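**Sorting short bar offcuts in a deep metal bin**

Posted by Liam Pearce, 30 September 2019

We keep coloured bar offcuts in open metal bins at the Druncombe stores. Each bin takes up to 70 pieces, mixed. Once the level drops, the last few bars end up against the walls and in the corners and take far longer to pick out than the rest. Is there a liner or insert that keeps them towards the middle? The bins are 47 cm deep and can't be tilted.

**Otis Mahmoud**

Foam. Cut it to fit and drop it in.

**Rana**

Foam sheds and the bars dig into it. Use two sheet metal wedges, one along each long wall, folded so the slope meets the floor well short of the centre. Deburr the top edge. We fitted a set at Farnmont and topped the bins up at 90 per cent of the old level, as the wedges take some volume.

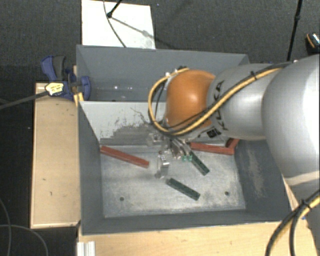 Corners need a separate piece. A wedge along the wall does nothing for a bar that has come to rest at an angle where two walls meet, and a long bar will bridge the gap and stay there. The red one at the far right, up against the corner under the KUKA arm, is the sort I mean - the red bar lying nearly flat beside it is a much easier pick. A small triangular fillet in each corner, 2 mm sheet, is enough. Fix it with rivets, heads facing inwards.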